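Firbridge Noticeboard > Work and Wages > Has anyone else been put on "the grippers"?

pallet_gran
I did returns at Fledura for years. Open box, look in box, sigh, sort box. Since May half of us have been moved to teaching the machines to do it. You hold a gripper in each hand and pick things up as if you'd never had fingers. Target is 200 picks a shift. By hand I used to do 544 and still had time for a biscuit.

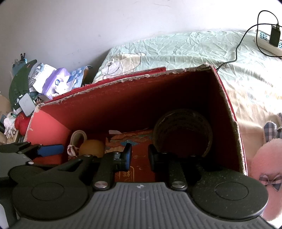
Going in for the red packet, with the tape beside it.

Same pay, I'll give them that, but I've gone from being quick at my job to being slow at somebody else's.

Wiltari_Nights
We had this at Wiltari. They told us it would take away the boring bits. It took the boring bits and two of the Friday shifts, and left us with the bits where something's jammed.

Vilém Skála
I'd disagree with that. I've done the gripper work for a year and my wrists are better than they ever were on the packing line. Nobody shouts. I average 378 now, so the speed does come.

pallet_gran
378 of what, though? Socks?

Vilém Skála
Mixed boxes. Socks are harder than you'd think.

ham_and_pickle
My brother-in-law's depot over in Ham got an arm last spring. It does one size of carton beautifully. For the other sizes they have Keith.

pallet_gran
Tape is my nemesis. You want it upright on its edge between the fingers, and it wants to be under the bed.
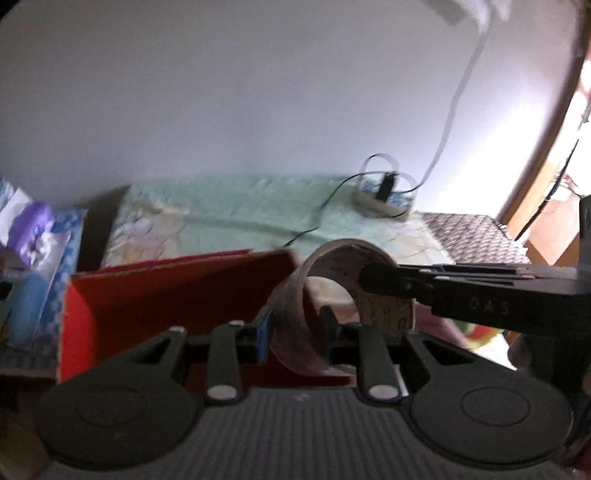
RE: What happens once it's learned?

Wiltari_Nights
My actual question, which our manager answered with a leaflet. If you teach it well, you've taught yourself out of a job. If you teach it badly, you get a chat.

Vilém Skála
They've kept over 20 of us on, checking what the machines get wrong. I'm not saying it's for ever.

pallet_gran
So that's sighing at boxes again, but with a lanyard. Put me down for it.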